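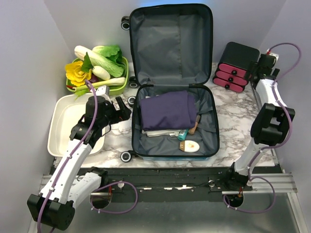
The two-arm bench at Campos, with the suitcase open between the arms.

Equipment planning for two-arm workstations: an interview with Haruna Nagano

Published May 14, 2026

Haruna Nagano plans equipment purchases for Campos, where the packing work is done on benches with two arms mounted on a common front beam. She has 12 benches in service and has asked for 4 more in the next budget. We spoke to her and to Kohei Kobori, who maintains them.

The first question was what the arms cost as a share of the whole. Nagano would not give a price but was willing to give a proportion. "The arms are less than half. People send me a request with two arms and a laptop on it, and I send it back. Where is the beam? Where are the rails, the spare cables, the fingers?"

She now budgets by station. One line covers the arms and grippers, one the mounting, one the wiring, and one the objects to be handled. The last line is the one that finance questions most often. A suitcase, folded cloth, a brush, small bottles and tubes, a drawer cabinet and a basket of vegetables all have to be bought, stored and replaced.

"They ask why there is a suitcase on a robotics order," Nagano said. "I put it in the same category as fixtures, and then it goes through."

Kobori's main concern is cable. On these benches a purple cable follows each arm, with a loop left over near the base. He orders cable 15 percent over the measured length. "If you cut it to fit, the elbow will find that out for you. I would take slack at the base over a tight run at the wrist. The loop looks untidy and I leave it alone."

The arms come through Prusano and the beams are made by Plistwood. Lead times differ. Plistwood quotes around 90 days for a beam drilled to the Campos pattern, so the beams are ordered first and the arms are timed to arrive after them. In the last round it went the other way, and the arms stayed in their cartons until July.

Nagano also looked at a single-arm bench from Skindden. It was cheaper and needed less floor space. She turned it down on the suitcase work, where one arm may have to hold the lid or the lining while the other places an item. "For drawers alone I would have bought it," she said.

Service is not under contract. Kobori keeps one complete arm and a box of gripper fingers on the shelf, and swaps first and repairs later. The spare arm is charged to the same budget as the new stations - a point Nagano expects to argue again this year.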